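What I Learned About Pricing at the Lowther Open Day

By Deisy Londoño
October
5 min read

Lowther is a shared building for people who work for themselves. It has desks on two floors, a few small workshops on the ground floor, and a kitchen that everyone complains about. Twice a year it opens its doors for an afternoon so that people who are thinking of renting can look around and talk to the tenants. I went because my lease at home-office rates (zero) is ending. My sister is moving into the spare room.

I translate manuals and marketing copy, mostly Spanish to English. I've been doing it full time for five years. I wanted to know two things: what a desk costs, and how the other tenants get paid. The second question took up most of the day.

Sign-in was at one o'clock at a folding table inside the front door. You got a name sticker and a sheet with the floor plan. The tour started in the kitchen and went up. The second floor is the quiet floor, with carpet and no phone calls. The first floor is where people talk, and it was loud even with half the desks free. I asked whether it's always that loud and was told yes, after lunch.

Desks are rented by the month. A fixed desk costs about twice what a floating one does, and you can leave with 30 days' notice. Meeting rooms are booked separately. I had hoped they would be included. If you see clients in person you should add that to your math, because two meetings a week would push the cost up a good deal. I see a client in person maybe once a year.

After the tour there were short talks in the big room on the first floor. The one I had come for was about deposits and late payment. The speaker designs packaging and has rented at Lowther since it opened. She works under the name Beto, after her grandfather. She asks for a third of the fee up front, a third when the client approves a layout, and the last third before she sends final files. She has done it this way for years and said she has lost one client over it, a company that later went quiet on somebody else's invoice too.

A man in the row behind me asked what to do when a big company says its system can't pay a deposit. Her answer was that she then asks for a purchase order number before she starts, and puts the due date in the same email. She doesn't start without the number. I have started without the number many times. I had an invoice out for 13 weeks last year because of it, and the person who finally approved it had not been told the job existed.

The second talk was by the two people behind Erex, a bookkeeping service for sole traders. Part of it was a sales pitch, but the part on keeping tax money separate was useful. They move a fixed share of every payment into a second account on the day it arrives. I do this at the end of the quarter, from memory, and it is always unpleasant. I have since set up the second account. It took less time than I spent in line for coffee.

They also talked about rush fees. Most people in the room charged one in theory. When the speaker asked who had billed for one that month, very few hands went up. Mine stayed down. I had done a job over a weekend in September and told the client it was no trouble.

Then came an hour of free time to walk around and talk to tenants.

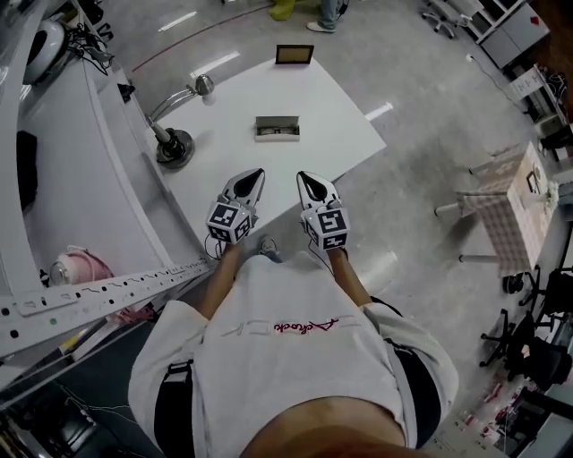
Hands-on work at a white table.

I spent most of that hour with a copywriter who goes by Zoscombe for business purposes. She moved from hourly work to fixed fees three years ago and told me how she handles changes. Her quotes cover one round of edits. A second round is priced in the quote itself, on its own line, so the client sees it before there is any argument about it. She said most clients never use it, and the ones who do don't complain.

I asked to see the wording and she sent it to me that evening. It's two sentences long. My own terms run to a page and a half and I doubt any client has read them. I'm cutting them down this month.

We also compared minimum fees. Hers is higher than mine by enough that I wrote it down and looked at it again on the train. I get a lot of small jobs, such as a label or a paragraph for a website, and each one needs a quote, an invoice and usually a reminder. I'm going to set a minimum and tell my existing clients in the new year.

A few practical notes if you plan to go to the next one. Parking is on the street and fills up early. The elevator is slow, so use the stairs if you can. Bring your own mug. The talks are not recorded, and the handouts ran out before the second one started. You can ask for a free trial day at the sign-in table, which they don't mention on the tour.

I've booked my trial day on the quiet floor. If it goes well I'll take a floating desk through the winter and decide about a fixed one in spring.

Questions or corrections? Use the contact page. © Deisy Londoño. All rights reserved. Back to top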